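Topic: Pratetum commentary series -- is it worth buying the whole set?

slowreader_ng
Hello all. Our parish reading group finished the first volume of the Pratetum series in April and now we must decide if we order the rest. The publisher, Lutarov, sells the full set of 10 with a discount, but it is still a lot of money for us. I read the first one twice. The introduction is excellent, and the notes on the Greek are clear even for me. My doubt is with the final chapter, where the author tries to connect the text with modern worship. It felt like another book glued to the end. Are the later volumes the same? English is my second language, so please forgive me if I missed something in the tone.
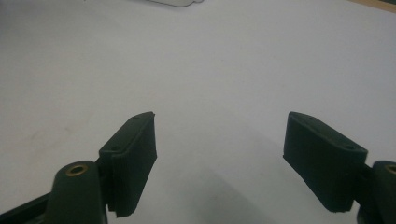

Ngata
You did not miss anything. The last chapter is the weak part of the first volume, and I am sorry to say the second has the same problem. From the third on they changed the plan, and the modern discussion is placed after each section. I like it much better. You can read ten pages, stop, and have something to talk over with the group.

pew_seven
I disagree with Ngata here. The separate chapter was honest work. You knew where the scholar stopped and where the preacher started. In the later volumes the two are mixed, and my group often argued over a sentence without knowing if it was history or opinion. For study I prefer the old plan.

slowreader_ng
Thank you both. Pew_seven, was your group mostly people with some training? In ours there is one retired teacher of Latin and the others simply like to read. I think the mixing could help them, but I also see the danger.

pew_seven
No training at all, except one former lay reader. Maybe this is why we got lost. We met at 7 pm after work and everyone was tired -- that also did not help the theology.
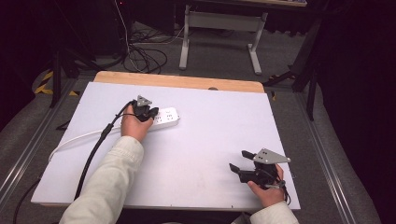
On the bench: white board, power strip, two hand-held grippers.

Pimwood
I own the full set, so I can say a little about the books as objects. The hardcovers are sewn and they lie open nicely on a table. The paperbacks are glued, and my fourth volume lost its first pages in less than a year. If you share copies inside a group, pay for the hardcover. The footnotes became endnotes in the paperback too, and for a commentary I find this very annoying.

Ngata
Agreed about the endnotes. I keep two bookmarks in every volume.

slowreader_ng
This is useful, I did not know the editions were different. The discount is only for the paperback, of course. I wrote down what we could do. We buy volumes three and four in hardcover, one copy of each, and the members who want their own can get the paperback later. 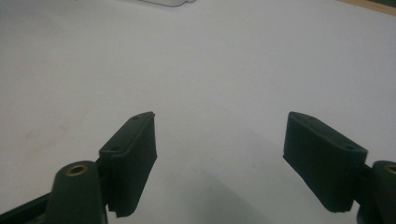
The other possibility is to ask the diocesan library. They have a catalogue of 2000 titles, but most of the theology is older than I am, and a loan is five weeks with no renewal. Our group needs at least three months for one volume, we are slow and we like to be slow.

pew_seven
Ask them anyway. Ours bought a book when several parishes asked for the same one. And please read the third before you order the fourth. The author of the fourth has a very different idea of what a sacrament is, and two of our members stopped coming because of it.

Ngata
The fourth is my favourite of all of them! But yes, read the third first.

slowreader_ng
Then we start with the third only. I will write again when we are finished.

Contact the moderators | Copyright remains with each poster | Back to top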